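Rirnell opens second household reuse shop and extends free collection service

Residents will be able to drop off kitchenware, small furniture and linen at a new site on the Tendance retail park from April

Rirnell, the household reuse company, is to open its second shop in April. The new site on the Tendance retail park will sell second-hand kitchenware, crockery, linen and small furniture, and will take in donated goods from the public during opening hours.

The shop takes over a unit that was last used as a carpet showroom. It has 428 square metres of sales floor on one level, with a separate drop-off door at the side of the building so that people bringing in boxes do not have to carry them through the shop. Parking is free for customers and donors.

The opening creates 14 jobs, 7 of them full time. Posts include drivers, sorters, shop assistants and a repair technician for small electrical goods. Applications are open now and no previous retail experience is needed for the sorting and shop assistant roles. Training is given on site.

Rirnell's first shop, on Halász Street, will stay open and will keep its present hours. It will continue to stock books and clothing, which will not be sold at Tendance. Larger furniture, including wardrobes, beds and sofas, will also stay at Halász Street, where there is a loading bay.

A spokesperson for Rirnell said: "We ran out of room at Halász Street some time ago. People were bringing us good saucepans and dinner sets and we were having to ask them to come back another week. The new shop gives us the space to say yes more often, and it gives customers a better chance of finding what they came in for."

Free collection

The free collection service will be extended at the same time. Until now it has covered only homes within the town boundary. From April it will also cover the surrounding villages, with 129 collection slots available each week. Slots can be booked by telephone or at the desk in either shop.

Collections are made from the ground floor or from any floor with a working lift. Drivers are not able to take items apart or disconnect appliances. Goods should be boxed and ready by 8am on the day of collection, and a responsible adult should be at home to hand them over.

Rirnell will accept the following from households:

Pans, bakeware, cutlery and utensils
Plates, bowls, glasses and mugs
Table linen, towels, bedding and curtains
Lamps, kettles, toasters and other small electrical items with the plug attached
Chairs, stools, bookcases and side tables

It is not able to accept mattresses, pillows, gas appliances, car seats, paint or anything with a broken glass panel. Donors who are unsure about an item are asked to ring before setting out.

Pricing

Goods at Tendance will be priced individually, with the exception of loose cutlery and small utensils, which will be sold from open trays by the handful. Complete sets will be kept together and shelved separately. A rail of reduced stock will be put out each Monday morning, made up of linen that has been on the shelves for more than a month.

Electrical goods are tested before sale and carry a label showing the date of the test. They can be returned within 28 days with a receipt. All other goods can be exchanged within 14 days if unused – the receipt must be kept in this case as well.

Preparing donations

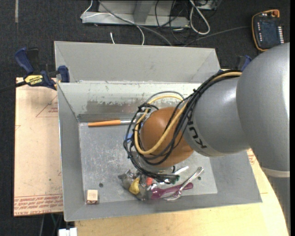

Mixed boxes of kitchen goods take longer to sort than anything else Rirnell is given, and donors can help by doing a little work at home first. Knives and other sharp items should be wrapped in newspaper and marked. Glass should be packed separately from pans. Utensils can go in together with no need to tie or bag them, and a small assortment with a few other items among it, like the one in the open grey metal bin, is perfectly acceptable. Everything should be clean and free of grease. Lids should be kept with the pans they belong to, and instruction booklets are welcome where donors still have them.

Items that cannot be sold will be sent for metal or textile recycling wherever possible. Single plates and odd mugs are not treated as waste. They will be offered at a reduced price to community kitchens, playgroups and village halls, which can open an account with Rirnell by asking at either shop.

Workshops

A room at the rear of the Tendance unit will be used for short evening workshops under the name Famum. The first sessions will cover sharpening kitchen knives, re-seasoning cast iron pans, fitting new handles and mending table linen by hand. Each session starts at 6.30pm and lasts two hours. Tools are provided and participants may bring one item of their own to work on. Places must be booked in advance and under-16s should come with an adult.

The spokesperson said: "A lot of what comes through the door has one thing wrong with it – a loose handle, or a bit of rust. We would like people to be able to deal with that themselves and keep using what they have."

Opening times

The Tendance shop will be open from 9.30am to 5.30pm, Monday to Saturday. The drop-off door will close half an hour before the shop. The unit is step-free throughout and has an accessible toilet.

Notes to editors

Rirnell buys, collects and resells used household goods. It operates the existing shop on Halász Street and the collection service described in this release.

Interviews and visits to the Tendance site before opening can be arranged through the Rirnell press desk, which is staffed on weekdays from 9am to 5pm.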